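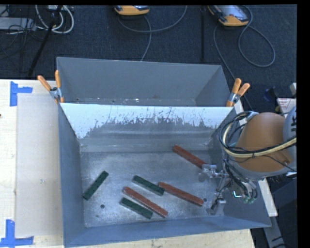
Search this site Go Advanced search

Two bins and a pair of clamps: speaker notes
16 July 2022, posted by the Emby workshop desk

Start straight in, no biography. Ask for hands up: who has a box at home with "bits" written on it? Wait for the laugh, then say mine had 2,000 pieces in it when the Cumenden sorting project began, and I loved every minute of going through them.

Say what the talk covers. Plain metal bins, how to set them end to end, and what to put in them. Mention that I'll stop at the halfway point for questions and that the samples are on the table by the door, please do pick them up!

BINS

I'm very fond of grey sheet metal. It gets scuffed, it goes silvery and smudgy on the floor of the bin, and it carries on working. Ours are scratched right down to bare metal along the bottom of the dividing wall, where the bright white gives out in ragged streaks. Somebody at Kaltitz offered to repaint it for us and I said no thank you.

Sloping walls are the thing to look for when you buy. Small pieces slide down towards the middle and your knuckles have somewhere to go. (Do the knuckle mime.) Straight-sided boxes look tidier in the catalogue and I've gone off them completely.

There are a couple of small round holes in the floor of the front one. Long blocks don't care. If you sort washers, put a sheet of card down first.

CLAMPS

Hold up the clamp. Orange handles, silver body, orange tips, ordinary spring clamp. One at each corner where the bins meet, gripping the pair. Before we did this the back bin crept away every time anyone leaned on the front one, and we lost things down the gap all winter.

Squeeze it near the microphone, people like the noise.

Tip: let the handles point outwards or upwards, away from where you reach in. Check them at the start of a session. Stougaard sells a screw-down bracket for the same job, and it's a lovely bit of kit, but I like being able to pull our bins apart and carry them out to the yard for a rinse.

BLOCKS

My favourite section, don't rush it. For beginners I use long rectangular blocks, three red and three dark green, tipped into the front bin any old how. The green ones are shorter than the red. So you can sort by colour or with your eyes shut by length, and either way you get the same two groups. Children spot this long before the adults do, and the look on their faces is wonderful.

Leave them lying at odd angles. If you line them up first you've done half the job for them. Front bin to back bin, one colour at a time, then swap over.

Move on to mixed pieces only when they're bored of blocks. At the Emby open day we went up to 600 pieces in one afternoon and had to be asked to go home.

QUESTIONS

Likely ones: noise (yes, metal is loud, put a mat under the bins), rust (dry them properly), where to get lids (don't bother). If it goes quiet, ask what people sort at home. Last time we had buttons, fuse wire and seed packets, and it ran over by 4 minutes.

Remind them about the August session at Kaltitz, same format, bring your own box of bits.

Contact the workshop desk | © Emby Workshop | Back to top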